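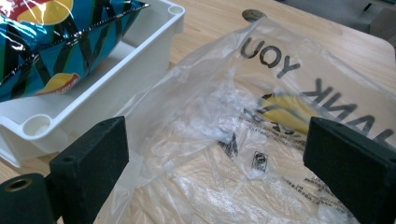 Interview: drainage and slab design on a sloping lot

The structural lead at Hillis has spent most of the past year on small residential work: additions, garage conversions, and a run of new houses on hillside lots. We spoke in February, shortly after the permit set for the Punden house was submitted. The conversation dealt mainly with the foundation, which went through three versions before the county would look at it.

The lot falls 13 feet from the street to the rear property line. The owners had asked for a single-level plan, and the first scheme put the whole house on a slab over fill.

"On paper it was the cheapest option," the engineer said. "Then the soils report came back. There was old fill on the downhill half, placed without any compaction records, and under that a layer of expansive clay. You can't put a conventional slab on top of that and sign the drawings."

The second version used drilled piers across the full footprint. It called for 26 piers tied together with grade beams, and the contractor, Zhong, priced it before the drawings were finished. The number was higher than the owners would accept. The engineer described this as a normal stage in the job.

"We price early on purpose. If the contractor only sees the foundation when the set is done, you've paid for a set you can't build. Zhong sent back marked-up plans with the access problem circled. The drill rig could reach the uphill side from the street, but the downhill side needed a temporary bench cut, and the bench cut needed its own shoring."

The version that was submitted splits the building. The uphill half sits on a thickened-edge slab over native soil. The downhill half is a framed floor over a crawl space, carried on 12 piers. A movement joint runs through the building along the line where the two systems meet, behind the kitchen wall.

Asked why the joint was put there, the engineer pointed to the floor plan. "The architect had a full-height wall on that line already. We moved it four inches. The joint goes up through the wall and the roof framing, and the finish covers are all in closets or behind cabinets. The tile stops on one side and the wood floor starts on the other, so there's no tile crossing it."

Much of the coordination was done in the shared building model. Hillis keeps the structural model separate from the architectural one and links the two. Miseo, the firm handling the architecture, issues an updated file twice a week during design development. The engineer said the arrangement works as long as both offices agree on who owns the levels and grids.

"They own the grids. We copy them and monitor for changes. When a grid moves, we get a warning and somebody has to accept or reject it by hand. Early in this job a level was changed without a note, and our beams followed the old one for eight days. It was a two-inch error. We found it when the stair didn't land."

Drainage took more hours than the piers did. Runoff from the street side reaches the house at the garage, and the roof adds to it. The final design has a perforated pipe behind the uphill stem wall, a separate solid line for the downspouts, and a dispersal trench near the rear setback. The two lines don't join at any point.

"People like to connect them to save pipe," the engineer said. "Then a clogged outlet pushes roof water back into the wall drain, and you've made the problem you were trying to fix. Two lines, two cleanouts each. The cleanouts are dimensioned on the plan so they can be found later."

The county reviewer asked for a larger trench and for calculations on the overflow path. Both were added as a supplemental sheet. The house itself has 700 square feet of deck on the downhill side, and the reviewer also wanted the deck footings checked separately from the main piers. Those footings were deepened by a foot.

Zhong will start with the temporary erosion control and the upper driveway once the permit is issued. Pier drilling is scheduled after that, with the geotechnical engineer on site to confirm bearing depth at each hole. The drawings give a minimum depth, and the schedule of values carries a unit price for anything deeper.

"The unit price was the last thing we settled," the engineer said. "The owners wanted a fixed number for the foundation. We told them the depth is set by what comes up on the auger, and the contract has to have a line for it."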